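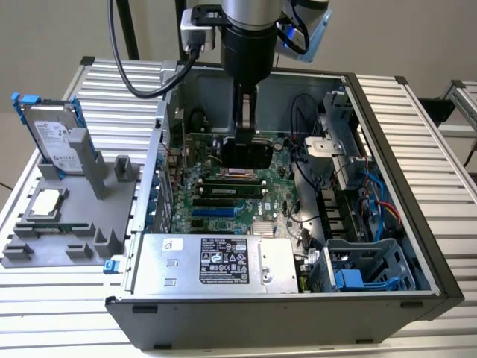
Budget notes: Nistcombe PC assembly cell

Parts and prices for a second cell, kept by Ha-neul Hwang. Prices are in pounds, before VAT.

Gripper fingers, Stekley: 426 a pair. Order two pairs.
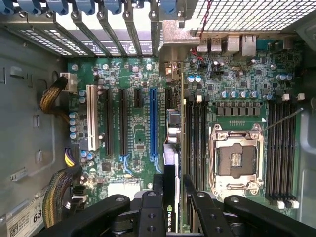

Wrist camera mount, Ackermann: 195. The cable is extra and has not been quoted yet.

Printed parts fixture: made in house, 20 for filament.
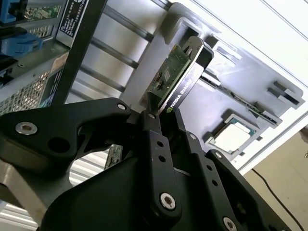 Slatted table top, Rodano: 607 delivered. Lead time is to be confirmed before the September order. Used tower PCs and graphics cards come out of a separate budget.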